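Stimon Bin-Clearing Faults: Data Card
Robot arm picking from a divided bin, with fault logs

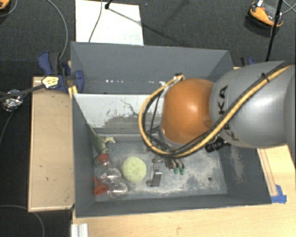
Issue 3, p. 1

Status: released with reservations. Read the section on stop labels before you train anything on this.

What is in it

361 pick attempts recorded on the Trirska cell in February. Each attempt has a fixed-camera video, joint positions, motor torques, the gripper command and a line from the fault log. Objects are a mix of toy-sized and household items, including clear plastic pieces. They were put in by hand and left however they landed.

What went wrong

Of the 361 attempts, 40 ended in a protective stop. The cell software, Golob, logged every one of them as "collision, bin wall." We believed that for longer than we should have. When the torque traces were finally laid next to the video, a good share of the stops came with the gripper well clear of any wall.

Our best guess is the cable bundle. It runs over the arm and loops out near the wrist, and at some wrist angles the loop pulls tight and shows up as an outside force. Golob has one bucket for outside force and calls it a wall. The vendor's answer was to raise the force limit. We did not do that, and we would not trust anyone's stop counts after they had.

The sloping divider is a separate problem. Its paint is worn and flaking, so contact there is real. We can't say how much of that wear came from these runs. The bin was not new when we got it, and the "before" photos we were promised do not exist.

Stop labels

stop_logged: what Golob reported. Kept as is. Do not use as ground truth.
stop_reviewed: wall, divider, cable, object, unclear. One reviewer, one pass.
unclear: used freely. If you need a clean label, drop these rows.

Known problems

Torque is sampled at 100 Hz. Short knocks can fall between samples, so a quiet trace does not prove there was no contact.
The arm hides much of the bin during a pick. Several reviewed labels rest on torque alone.
Success rates from the Bundico grasp planner are left out. They counted a pick as good once the gripper closed, whether or not it held anything.
Bin clamps were checked at the start of a session only. Small shifts in bin position during a session were not measured.

Not suitable for

Setting safety limits on a real cell. Claims about how often this kind of arm hits things. Comparing planners.

Changes since issue 2

Added stop_reviewed. Removed the summary table, which used the logged labels. Torque files renamed to match the video files.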